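Shared mailbox rules keep filing things into the wrong folder (Dikedix desktop client)

Email Clients > Rules and Filters

tanglewood_inbox
Posts: 44
Okay, I give up, I need other people's eyes on this. We're a small office and we all work out of one shared mailbox plus our own. I set up rules in Dikedix so anything from our supplier Pearce goes to a folder called Orders, and anything with "invoice" in the subject goes to Bills. Simple, right? Except Pearce invoices land in both. So I get two copies, my coworker pays off one and I pay off the other (it only happened once, but once was plenty, let me tell you).

I've deleted the rules and made them again. I've renamed the folders. I ran the rules by hand on the whole mailbox, which had 1,426 messages in it, and ended up with 342 duplicates that I'm now cleaning out during lunch. Help!

mossy_keyboard
Do you have "stop processing more rules" checked on the first one? If you don't, the client runs down the whole list, and every rule that matches gets its turn. Your Pearce invoices match two rules so they get moved by one and copied by the other.

Also check whether your rule says "move" or "copy". The two are right next to each other in the menu and I've picked the wrong one more times than I want to admit.

tanglewood_inbox
Ohhh. One of them says copy. The Bills one. I was so sure I'd picked move. And no, the stop box isn't checked on anything.

So do I check it on all of them or just the first?

mossy_keyboard
I check it on all of them. Every rule I own has it.

gravelpit7
I'd push back on that. If you check it on every rule then you can't have a rule that only adds a category or flags something and lets the message carry on to the next one. I have one at the very top that tags anything from our landlord in red, and then the sorting happens further down. With the stop box on, mine would get tagged and sit in the inbox forever.

mossy_keyboard
Sure, but tanglewood has two rules, neither of them a tagging rule. For that setup checking everything is fine. You're solving a problem they don't have yet.

gravelpit7
They'll have it in January when they add rule number three and can't figure out why it never fires. Ask me how I know.

printqueue_pat
You're both sort of right. Here's what I do, and I look after the mail for an office a good bit bigger than this one. Take it slowly and turn off the auto-run while you're in there.

1. Open the rules list and switch everything off. Don't delete anything, just uncheck the boxes.

2. Put your narrowest rule at the top. For you that would be sender is Pearce AND subject has "invoice". Have it move to Bills. Check the stop box on this one.

3. Second rule, sender is Pearce, move to Orders. Stop box again.

4. Third rule, subject has "invoice", any sender, move to Bills. Get rid of the copy action completely. I'd leave the old rule off and build this one fresh, it's quicker than hunting through the old one for leftovers.
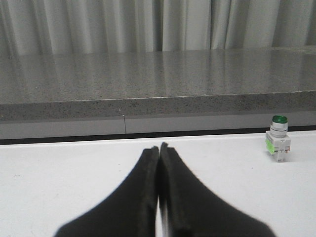

5. Make a test folder, drag maybe a dozen old messages in there, and run the rules on that folder only. Never on the whole mailbox the first time!

6. If those all go where you want, turn on auto-run and leave it alone for a day.

Tagging rules can go above all of this with the stop box off, which should keep gravelpit happy.

gravelpit7
I am happy. That's pretty much my list, except I'd put the test folder step before you build anything.

fernlight
Can I jump in with a slightly different problem? I moved over from Vitbridge and my rules came across, but they only run while the program is open on my desktop. Overnight everything piles up in the inbox, then at 8 a.m. it all whooshes off into folders while I'm trying to read it. Drives me nuts.

printqueue_pat
Those came in as local rules. Look in the list and you'll see "this computer only" in gray next to them. Any rule that plays a sound, prints, or moves mail to a folder stored on your own machine has to be local. Take that part out and you can switch it to a server rule.

fernlight
Yep, every one of them plays a sound. I don't even have speakers on this computer, lol. Taking it out now.

mossy_keyboard
While you're at it, watch the size limit on server rules. On our account we couldn't save anything new once we got to over 700 addresses spread across all the rules. Put long lists of senders in a contact group and point the rule at the group.

gravelpit7
Or use the whole domain instead of each address. I did that and knocked out most of my list in one evening.

mossy_keyboard
Domains are fine for companies. Not so great if half your customers use the same free email service as everybody else, which is my situation.

gravelpit7
Okay, fair. Groups for those.

tanglewood_inbox
Update! Did pat's list, in order, except I did the test folder first like gravelpit said. Pearce invoices go to Bills, one copy each. Pearce orders go to Orders. I sent myself a fake invoice from my home address too and it went to Bills like it should.

Still have a pile of duplicates to get rid of. Is there a decent way to do that, or do I just keep clicking? I saw an add-in called Fillon that says it finds them but I haven't tried it.

fernlight
I used Fillon on my old account. It worked for me but it counts two messages as the same if the subject and time match, and it doesn't look at the attachments. Have it move them to a folder and look through before you delete.

printqueue_pat
In your case you might not need an add-in. The extras are all in Bills, right? Sort Bills by sender, grab the block from Pearce, then sort that by received time. The pairs should sit next to each other. Boring but you'll be done by the end of lunch. Export the folder first so you have a backup.

tanglewood_inbox
Doing the export now. Will report back if I delete something I shouldn't have.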